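Pokent play kitchen: refitting the range hood and getting the pot to sit flat
Posted in Toys and Playroom Furniture
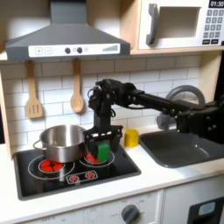

Original post by Kemaver303

Play kitchen with a black stovetop, two printed burners, sink to the right, gray hood above. Two faults.

1. The hood has dropped at the front. It is held by 2 screws through the back panel, and one turns without tightening. The wooden spatula and spoon hang under it, so there is some load.
2. The steel pot rocks on the left burner. It is steady on the dining table.

Can the hood be fixed without removing the tile backsplash panel?

gkikas_workshop

Yes. Work from the rear. Take out the stripped screw, fill the hole with wood glue and toothpicks, trim flush, and leave it overnight. Drive the same screw back in by hand. Do not use a drill. If the hole is torn through, fit a wider washer behind the panel.

For the pot, lay a steel ruler across the stovetop in both directions. A gap under the middle means the counter is sagging. Loosen the sink side, push the stovetop up level, and retighten. Sand with 400 grit only if you find a burr on the base of the pot.

Fovau_130

Had the same rocking. Mine was a crumb under the stovetop sheet. No idea about the hood, I took ours off.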